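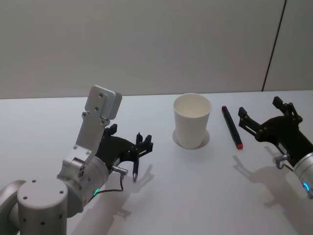

Volker Haberkorn wants it on record that markers should be stored lying flat, and that any upright holder will leave the pigment at one end of the barrel. Fair point for whiteboard markers. Entered here ahead of the notes so it doesn't get lost again.

9/17/25
Bench tidy, Holloway room, markers and cup

White cup and one marker on the white table this morning, a second marker held tip down over it. The dark red one with the bright red end cap lies flat on the diagonal, which would suit Volker. The cup stands upright and empty.

Purpose is to settle on a holder for the marking-out bench. The Hondach tray was too long for the shelf and collected swarf. Ursina proposed paper cups: cheap, light coloured so ink marks show, and no loss when one gets crushed.

Cup used for the stability check is from the Wotska carton, nominal 290 mL, tapered. The taper is the weak part. The base is narrower than the rim, and a marker leaning on the rim puts its weight well outside the centre of the base. Checked by hand on the flat bench, cup dry, no ballast:

One marker, tip down: stands. Goes over if the bench is knocked with the hip.
One marker, tip up: same, slightly worse. Cap is the heavier end on this type.
Both markers on the same side: tips when the second is let go.
Both markers on opposite sides: stands, takes a light knock.

Repeated with 5 mm of dry sand in the bottom. All of the above stand. Sand gets into the caps if markers go in tip down, so that is out. A steel washer glued inside the base should do the same job without the mess. Have not tried it. Need one that sits flat against the paper and does not ride up on the taper.

Colour of the bench. Torunn asked whether a white cup on a white top is a good idea for people reaching over from the far side. Under the overhead light the cup throws enough shadow at the base to find it, and the inside of the rim reads clearly from standing height. From a stool it is poorer. A band of tape below the rim would fix that – dark grey, not red, as red is already used for scrap on this bench.

Ink. The permanent markers came off the white top with isopropyl on a rag, left for 2 minutes before wiping. A faint ghost stayed where the line crossed an old scratch. Whiteboard ink came off dry. Do not use the green scourer, it dulls the surface and the next mark bites in harder.

On flat storage: no sign so far of uneven flow in the permanents kept upright since January, but nobody has kept a proper log of which way up they were. Styliani has a flat rack left over from the Fletport job. It could go at the back against the wall and take the whiteboard markers, with the cup kept for permanents only.

To do
Find washers, try one glued in.
Tape band on cup.
Ask Styliani for the rack and measure it before carrying it over.
Tormod to confirm whether the scrap colour is staying red – his labels still say orange.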